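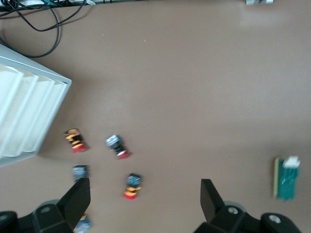 Paora Katene said the gate should have been locked by now and he wanted to know who had the key.

Dana told him she had it. It was in the truck, in the cup holder, where it had been since morning. The closure on the Tuhiwai Trail did not start until six, and it was twenty past five.

"There are still cars in the lot," she said.

"How many people does that make?"

"I don't know. People come two to a car, or four."

He went back to the map on the wall of the Lilthorpe station and ran his finger down the east side of the ridge. The crew would start cutting at the upper switchbacks and work down. The notice had been up at the trailhead for 11 days, stapled to the board under the plastic, and it said the trail would be closed to hikers, bikes and horses until the dead fir was out. Someone had written "again??" on it in ballpoint.

Dana drove up at five thirty. The road had been graded and the truck did not rattle the way it had all winter. She parked across the entrance so nobody new could pull in, got out, and waited by the board.

A couple with a spaniel came down first. They had seen the notice. They asked if the lower loop would stay open and she said it would, as far as the footbridge. Then came a man running by himself, who stopped his watch when he saw her and started it again when she waved him on. After that the lot held one car, a green wagon with a folded blanket on the back seat.

She radioed down.

"One left," she said. "Green wagon."

"Anything on the dash?"

"A parking receipt and some sunglasses."

"Give it until six," Paora said.

At six she moved the truck, swung the gate to and hung the padlock on it without closing it. The light was still good on the upper slope. From the lot she could see the stand they were going to take down, gray at the top and brown below. The beetles had been in it since October, or that was when anybody had looked. Roughly 40 acres, according to the survey. She had walked it twice with a can of blue paint.

At ten past she started up the trail on foot. She took the radio, a headlamp, a bottle of water and the small first aid kit.

She found the woman at the second bench, a little over a mile in. She was perhaps 65, in a canvas hat, sitting with her pack between her boots. She did not look hurt.

"Are you the green wagon?" Dana said.

"I am. Is it in the way?"

"No. The trail's closed now, though. I need to walk you down."

"I read the sign," the woman said. "I thought six meant they started chasing people at seven."

Dana sat on the other end of the bench. She called in that she had the driver and they would be down before dark. Paora said good and asked if she wanted him to come up. She said no.

"Are they cutting all of it?" the woman asked.

"Only what's marked."

The woman looked at the trees across the trail. Nearly all of them had a blue band at chest height.

"My husband built this bench," she said. "He was on the crew the summer they put the trail in. It was a different bench then. They replaced the seat, but those are his posts."

Dana leaned over and looked at the posts. They were cedar, squared by hand, with the bolt heads sunk in and rusted.

"Nobody told me that," she said. "I'll let the foreman know. They have to drag logs through here."

"Could they go around it?"

"I can ask them to."

"That would be fine."

They sat a few more minutes. Then the woman put her pack on and they went down, Dana behind, not talking much. The woman took the switchbacks slowly and used the uphill side of the tread, like somebody who had been taught to. It was nearly dark in the trees and still light in the lot when they got there.

The woman found her keys in the top pocket of the pack. Dana opened the gate and stood holding it.

"How long will it be?" the woman said through the window.

"Weekends it might open, if they clear the tread as they go. Check the board. It could be the middle of summer before it's open for good."

"All right," she said, and drove out.

Dana closed the gate and snapped the lock. She wrote the time on the log sheet, then turned it over and wrote: second bench, keep posts, go around on the uphill side. She underlined posts. On the way down she pulled over at the wide spot above the creek, where the radio worked best, and read it out to Paora so that it would be written down in two places.

"Whose posts?" he said.

She realized she had not asked the name.

"I'll find out," she said. "Put it in anyway."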